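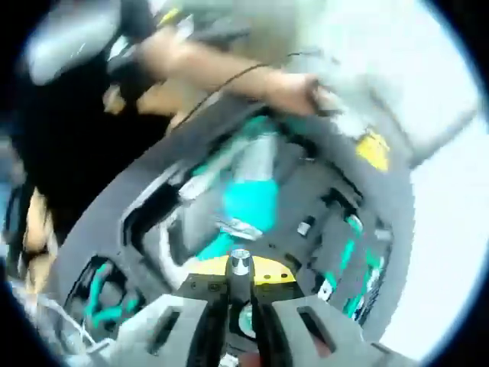 A Day at the Skesico Football Museum

I have been promising myself this trip for years, and it finally came together at the end of winter, when the museum held its open day and let people into the back rooms as well as the main hall. It was a drive of 367 miles for me, with one night in Gilley on the way, and I would do it again tomorrow. The motel in Gilley had a waffle iron and a television showing old playoff games at breakfast, so I was in the right mood before I even got there!

You come in through the Lambrechts Wing, named for the family that gave the land, and the first long room is all about receivers. I thought I would give it half an hour and I was in there until lunch. They have gloves from every decade (the early ones look like something you'd wear to rake leaves), handwritten route cards, and a wall where you can push a button and hear the radio call of a catch while you read the play. One old county league end is listed with 583 catches, and the card next to his name says he sold feed during the week. I stood there a good while thinking about that.

The back rooms were what I had really come for. Our group was 18 people, and we were taken through the jersey storage, where everything lies flat in wide drawers, and then the film room. They have 543 reels of high school and small college games down there, most of them never copied. We watched a few minutes of a muddy game against Cillo from the fifties, no sound, with a punt returner who went sideways for what felt like a week before he found a gap. The whole room cheered for him. 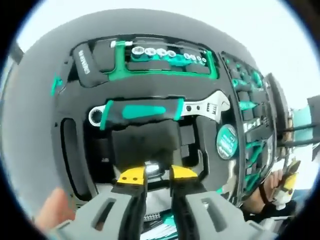

Page last changed: March 27, 2019

Lunch was chili in a paper bowl, eaten on the bleachers of the little practice field behind the building. Kids were running passing drills for stickers and a few of the dads were taking it more seriously than the kids were. I threw three balls at the hanging tire and missed with all of them — my shoulder has opinions these days.

My one complaint is the kicking room, which is small and dark and tucked behind the gift shop. Kickers win a lot of games and they deserve a window. The shop itself is good, though, and I came home with a pennant and two books I had no room for.

If you are thinking of going, the regular hours get longer in April, and the parking is free on the Cillo Road side.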